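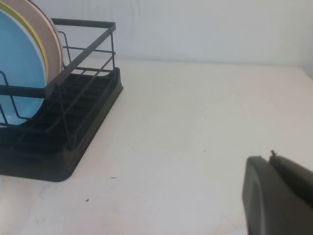 Can a robot do my dishes yet? I get this one more than all the others put together, usually from people standing at a sink. Short answer: parts of it, slowly, and with somebody nearby. Putting plates away is the part I'd bet on first. Three round plates upright in a wire rack, a blue one and a yellow one and a pinkish one, is a pretty fair test. You've got thin rims close together and black wires crossing in front of them, and a two-finger gripper has to get in there without dragging the whole rack along. Your hand does it while you're on the phone!

So is it the grabbing that's hard?

Grabbing, letting go, and knowing when to quit. My friend Yaneth Palomino kept score for me one afternoon in February. Out of 34 tries at lifting a plate and setting it on the counter, 30 went fine. I was thrilled. Yaneth wanted to know who was paying for the other plates.

What about wiping the counter?

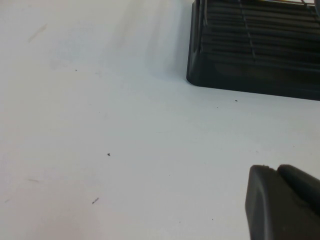
Better than I expected, as long as the counter is mostly clear. Big flat areas are easy going. Crumbs and little specks are harder, and so is telling a crumb from a scratch that will never come off no matter how long you rub. Corners and the strip right up against other stuff still get missed – I go back over those myself.

Does it save you any time?

Not yet. My longest kitchen session ran 107 minutes, and I could have done the same work before my coffee got cold. But I wasn't doing it for the speed, and I did enjoy watching (too much, according to Ulises).

Would it be more use in a shop?

Probably, yes. Anika Strickland packs orders at Fustano, and her bins are the same size and in the same spot every morning. Kitchens move around on you. If your job is the same pick all day long, I'd start looking now. For a house with kids in it, I'd wait.

Which one should I buy?

I don't do recommendations, sorry! Write and tell me what chore you hate most, though – I'm always looking for the next one to try.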